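How to Limewash a Wall (and Love the Cloudy Bits)

Posted 16 Jan 2020 by Corina Rüegg

I have now limewashed every room in our house except the bathroom, and I'd start over tomorrow if someone handed me a brush! Regular wall paint gives you one color from corner to corner. Limewash moves. It goes warmer in the morning and cooler by supper, and a plain wall that you used to walk past turns into something you stop and look at with your coffee going cold.

What you need

Limewash paint in your color
Mineral primer (if your walls have been painted before)
A wide oval or block brush with long, soft bristles
A clean bucket and a stirring stick
Drop cloths and painter's tape
A spray bottle of water
Goggles, gloves and long sleeves

Please don't skip the goggles. Lime is caustic and it flicks off the brush when you least expect it, especially over your head. If you splash your skin, rinse it right away with plenty of water.

Step 1: Get the wall ready

Fill the nail holes, let the filler dry, sand it flush and wipe off the dust. Then wash the wall, even if it looks clean. Kitchens and hallways hold more grease than you'd think, and limewash will not grip over it. Bare plaster can usually go without primer, but anything with old latex paint on it needs a coat of mineral primer first. Follow the drying time on the can. I leave mine overnight.

Step 2: Mix, then mix again

The pigment sinks to the bottom while you work, so stir all the way down and keep stirring as you go. Thin it the way the maker tells you to. It should feel a lot looser than wall paint (closer to milk), and yes, it will drip. If one wall needs more than a single can, pour them together in one big bucket before you begin, or you may find a color change halfway across the room.

Step 3: First coat

Start in a top corner and work in patches as wide as your arm can reach, brushing in loose, crossing strokes like a row of sloppy X's. Keep the edge wet and ragged. A straight edge that dries will show through everything you put over it, and I have one behind our bookcase to prove it. Do the cutting in as you reach each section; if you go all the way around the room first, you'll get a picture frame.

The first coat looks awful. Thin, streaky, see-through in places. Go have lunch.

Step 4: Second coat

Mist the wall very lightly with the spray bottle if it's a warm, dry day, then brush on the second coat the same way, changing the direction of your strokes from patch to patch. Limewash goes on much darker than it dries, so don't judge the color until the next morning. I used a pale gray called Skirneo in our back bedroom and was sure I'd bought the wrong can until breakfast.

Pale grays are my favorites for a first try. They lean a little lavender on one side of a room and a little blue on the other, and small mistakes melt right in.
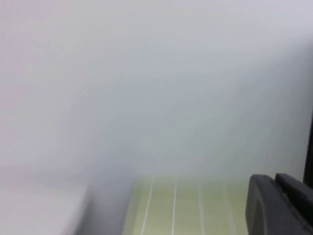

Gavin Geddes wrote in to say that he got dark patches on his second coat and that a third one only made them worse, and he wanted to know if he should sand the whole lot back. Please don't, Gavin! Dark patches mostly mean the wall soaked up more in those spots, often over filler. Let it cure for 7 days first, as many of them fade a good deal. If they're still bothering you after that, mix a very thin wash of the same color and feather it over the patch and well past its edges with an almost dry brush.

Step 5: Leave it alone

Take the tape off while the last coat is still a bit damp, pulling slowly. After that, hands off. No wiping, no leaning furniture on it, no hanging pictures for a week. For a splash zone you can add a matte mineral sealer, but test it behind a door, as sealers can deepen the color.

Touch-ups later on are easy if you saved some paint. Keep it in a jar with a tight lid, somewhere it won't freeze, and write the room on the lid. I've got 3 jars of nearly the same gray and had to dab all of them on cardboard last October to find the hallway one.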